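# Chapter 4: Comparing Grippers Before You Buy Them
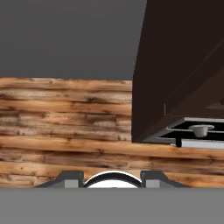 **Figure 4.1** A simulated two-finger gripper seen from the wrist, with a white rounded object between the fingers. A plank wall and part of a brown block lie beyond.

Most gripper comparisons now begin in simulation. A simulated trial costs little, and it can be repeated from exactly the same starting pose. A real trial needs a bench, an arm, and a person to put the object back.

In this chapter we follow a comparison run at Darkadcombe by Sigrún Brynjólfsdóttir and Fouzia Siddiqui. They had 2 candidate grippers, the Jerkico and the Verier, and one arm to mount them on. Each gripper was given 200 simulated trials and then 20 trials on the bench. The simulated part took nearly 56 hours of computer time, most of it spent on contact between the finger pads and the object.

The two sets of results did not agree. In simulation the Verier came out ahead on rounded objects. On the bench the order was reversed, and the cause was traced to a friction value copied from an older model of the pads. Section 4.3 shows how the value was found and corrected.

A wrist view such as the one in Figure 4.1 is useful for checking finger alignment, but it has limits. It says little about how hard the pads are pressing – for that you need the contact forces from the simulator log, or a force sensor on the real arm.

By the end of the chapter you should be able to:

- write a test plan that treats both grippers the same way
- choose a starting pose and keep it fixed
- read a contact force log
- decide how many bench trials are needed to check a simulated result

You will need the Gunnlaugsson controller settings from Chapter 3. Readers who skipped that chapter should work through its first exercise before going on.

## 4.1 Writing the Test Plan

A test plan states what will be changed and what will be held fixed.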